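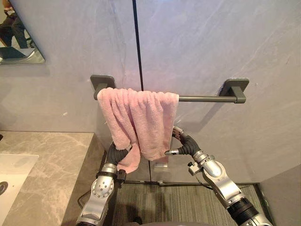
# Bathroom day at the Gasach showrooms

I went to the Gasach open day because we have a bathroom to redo and because the leaflet promised "real rooms, really used". I have heard that sort of thing before. The last showroom I visited had taps that weren't joined to anything and a stack of books made of cardboard. So I took a tape measure and a bad mood and caught the early bus.

The building is out past the Rerotholm retail park, a long walk from the stop with no pavement for the last stretch. Doors were meant to open at 9. They opened when someone found the key.

## The wall everyone stopped at

The first bathroom is the one they put on the leaflet, and I can see why. Large pale grey stone tiles with faint veins that lean towards lavender, a dark grey bar fixed across them, and a pink terry towel folded over it. As a set of colours it works. The pink would look sickly on white tiles, and against that grey it looks like somebody meant it.

I was less taken with the towel rail as a thing to live with. It's a single straight rod on two square brackets, and the towel was on the left half with its top fold bunched into gathers and the two layers hanging at different lengths. That is how towels hang in my house too, so full marks for realism, but a thick towel gathered up like that takes an age to dry. Spread it out flat and you have used most of the bar, and then where does the second person put theirs? The woman on the desk said most couples buy two rails. I'm sure they do, if she's the one selling them.

The brackets have flat plates with rounded corners that sit flush to the tile, and I do like that. Ours at home stand off slightly and collect grey fluff behind them. The rail is from D'Amico and costs 355 with fixings, which I asked her to repeat. For a rod. She told me the finish was the expensive part.

## Tiles, and the question of the seam

Big tiles are sold on having fewer joints to scrub. Fair enough. The trade-off is that the joints you do have show up more, and the thin dark line running down the wall to just above the bar drew my eye every time. A man in a Gasach fleece said you stop noticing after a week. I don't think I would. If you're having these, work out where the joints fall before anyone drills for a rail, and get it on paper.

The surface also catches the light, brighter up towards the right, with soft diagonal streaks. Lovely in a showroom. I asked how it copes with hard water and was given a sample to take home, so I'll splash it for a month and see.

## The rest of it

The talk on "bathroom textiles" lasted nearly 2 hours and could have been a single sheet of paper. What I got from it: wash new towels before using them, go easy on softener, shake them before hanging. My gran could have covered that while peeling potatoes.

Trorach had the cabinets at the far end. The drawers ran well but the insides smelt strongly of glue. Tea was free and the biscuits had gone by eleven.

Would I go again? For the tiles, maybe, once I've had my sample out by the sink. The rail I'm leaving alone until I've looked at a few cheaper ones. Parking is free if you drive, and the bus back is every hour, at ten past.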